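Sharing a Bench With a Hand: Speaker Notes
Huvano repair and packing floor, talk for shift leads, September
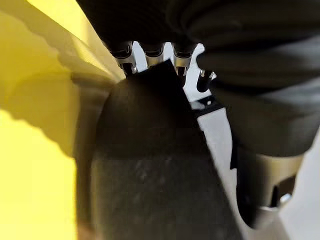 Start with the floor before the change. Two benches, 57 people across all shifts, and the same small-parts work at both. Pick, turn, check, place. Most people in the room have done it, so keep this short.

Say what we bought and why. The hand came through Takács, and the software that schedules it is Vunel. We wanted the repetitive picks off people's wrists. Sick leave for wrist and thumb trouble was the figure that got the money approved. Don't oversell this — we don't have a full year of numbers yet.

(Next slide: job list, old and new)

What the job looks like now. The person at bench 2 used to handle 2,000 parts on a long shift. Now they handle the ones the hand passes over, plus the checks. Fewer parts, but each one needs a decision. People told us they go home tired in a different way. Read out the comment from the late shift: "My hands are fine and my head is full."

Padded fingers. Expect a question about these. Pads are a wearing part and the person on the bench inspects them at the start of the shift. That inspection was not in anyone's job description at first. It is now, and it has paid time against it. If you take one thing back to your own site, write the small tasks down before the machine arrives.

Pause here for questions if the room is awake.

Pace. This was our biggest mistake. For the first 9 weeks Vunel set the pace for the whole bench, and people skipped water breaks to keep up with it. We changed it so the person releases each tray. Output dropped a little and then came back. I can't prove why, so say that if asked.

Training. Everyone on the bench learned to stop the hand, clear a jam and restart it. We first planned to train only the leads, which meant a stopped bench whenever the lead was at lunch. Mention that the course was run on site in work hours.

(Slide: pay grades)

Pay. Bench operators moved up one grade. This took longer than installing the equipment. Have the old and new grade sheets ready, someone always wants to see them.

What is still open. The Forutness site wants the same setup with half the training hours, and we've said no for now. Night shift has no technician on call after 11 p.m. Noise at the far bench is still being measured.

Leave ten minutes at the end. Handouts are on the table by the door — grade sheets, pad inspection card, and the stop and restart steps.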